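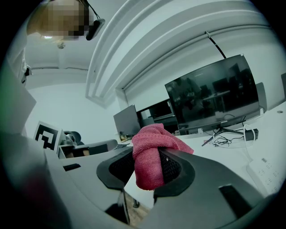
R. Kulkarni

Figure 1. Pink terry-cloth towel held in a bunch, with one corner loose.

3.2 Bunching and loose corners in terry cloth

The folding categories in Section 3.1 assume a towel that has already been spread flat. In a household this is seldom the starting condition. Towels come out of a basket or off a rail in a bunch, and the first part of any folding task is to find an edge. We treat this stage separately, and refer to it below as opening.

A towel is counted as bunched when it is gathered so that folded layers lie against each other in no regular order and fewer than two corners can be seen hanging free. Figure 1 shows a terry-cloth towel gathered in this way. The cloth bulges upward above the point where it is held, and a loose corner flares out to one side. We call such a corner a lead corner. It gives the folder a place to start, but it does not show which of the two adjoining edges is the longer one.

Terry cloth differs from flat-woven cloth in two respects that matter for opening. First, the loops on facing layers catch on each other, so that a layer pulled from the bunch tends to bring its neighbor with it. Second, the pile adds thickness, and a small gathered area takes up more room than the same area of a dish towel would. A bunch of terry cloth also hides its own edges well: a hem that runs between two folds may look much like a crease from the outside. Hems were therefore identified by touch as well as by sight when the categories were assigned.

The Bravoldale set contains 12 towels, eight in terry cloth and four in flat weave. All were washed once before use and stored unfolded. Each opening was recorded as one entry, giving 1,957 entries in total. Entries were sorted by the number of lead corners visible at the start (none, one, or two or more), and the last group was excluded from the bunched class. Where two readers disagreed on the number of corners, the lower number was kept.

Position of the hold was coded as center, edge or corner. A center hold draws the cloth inward and leaves the corners to fall as they may – the usual result is a rounded bundle with uneven tails. An edge hold leaves one side of the towel almost straight. A corner hold produces a long hanging shape that opens with little further handling, and for that reason it was not included in the comparison with the Ploseck protocol, which begins from center holds only.

Two limits of the coding should be noted. The first is that a corner turned under the bundle is recorded as absent, although it may be within easy reach. The second concerns color. Plain towels in a single shade offer no printed border to mark the edge, and the readers took longer over them than over striped ones. Reading time was not logged for the first 100 entries, so the difference is given in Section 4 for the remaining entries only. The coding sheet, with the wording used for each category, is reproduced in Appendix B.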